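I've been meaning to write this one up since March, when the second tin of Paltov board butter ran out and I found myself ordering a third without even looking at the price. That's usually my sign that a thing deserves a proper review. So here goes, and forgive me if I wander, because I have a lot of feelings about oiling wood and very few people in my house who want to hear them.

Some background first. I grew up with a mother who treated her one cutting board with whatever was closest to the stove, which meant sunflower oil, and I can still smell it. If you've ever picked up a board in August and wondered why your apple tastes like old crayons, you know what I mean. When I finally got a kitchen of my own I did the same thing for years (habits!) and then bought a bottle of plain mineral oil at the drugstore, and that was much better, though it did seem to vanish into the wood every couple of weeks as if I'd never bothered.

Board butter is the next step up from that. The Paltov version is mineral oil and beeswax, nothing else on the label, and it comes in a flat 300 gram tin with a lid that needs a butter knife to pry it open the first time. It's the color of lemon curd. It smells faintly of honey for an hour or so and then of nothing at all, and I like both stages.

Putting it on is the pleasant part. I warm the tin in a bowl of hot tap water, scoop out a lump with my fingers, and rub it around in circles until the whole board has a shine. Then I stand it on edge against the toaster and go to bed. In the morning I buff it with the leg of an old pair of pajamas. My friend Jintana uses a proper lint-free cloth and gets a nicer finish than I do, so take the pajamas as a suggestion only.

I've now used it on two cutting boards, a rolling pin, a salad bowl that had gone gray and sad, a set of spoons, and (this was the ambitious one) the big table top my cousin Kamol glued up from leftover strips. Mixed strips are a real test for any finish, I think. The paler pieces can go blotchy next to the warmer ones, and an oil with any tint in it makes the difference worse. I did two coats, a night apart, and each strip kept its own color. 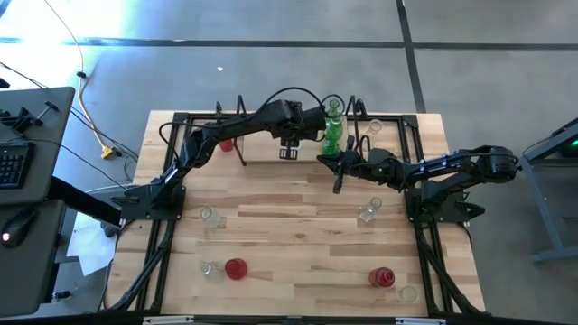
*Butcher-block style top in pale and honey tones.*

Now for the complaints, because I do have some, and I'd feel like a salesperson if I left them out.

The first is that tin. It dents if you look at it wrong, and once it's dented the lid never sits flat again. My second one traveled to my sister's place in a tote bag and I spent a good part of that evening wiping beeswax off a library book. A screw-top jar would solve everything, and I did write to Paltov to say so. I got a very kind reply and no promise of a jar.

The second is that it's slow. The label says to leave it four hours. I'd say leave it overnight, and longer if your kitchen is cold, or you'll have a tacky surface that grabs every crumb of toast in the room. If you need your board back by dinner, plain oil is your friend.

And the third is that it doesn't work miracles. I had a deep onion-scented gouge in my older board and I think I secretly hoped the wax would fill it and forgive me. It did not. That board needed sanding, which I put off for weeks and then finished in twenty minutes with a podcast on.

I should mention the Grostero wood cream too, as a couple of you asked me to compare them. It's softer, it spreads straight from the tube, and it's easier on sore hands, so if your fingers give you trouble I'd start there. On my rolling pin it lasted half as long before the wood looked thirsty again, and it has an orange scent that I enjoyed on day one and was tired of by day three. My neighbor Sombat loves that scent and has taken the rest of the tube off my hands, so everyone is happy.

Would I buy the Paltov again? I already have, twice! One tin does an awful lot of spoons. I'd give it four and a half stars, with the missing half held back until there's a jar. If you try it, start with something small like a spoon or the back of a board, warm the tin first, and keep it well away from your library books.

Updated 2022-06-30: the third tin arrived with a dent in it.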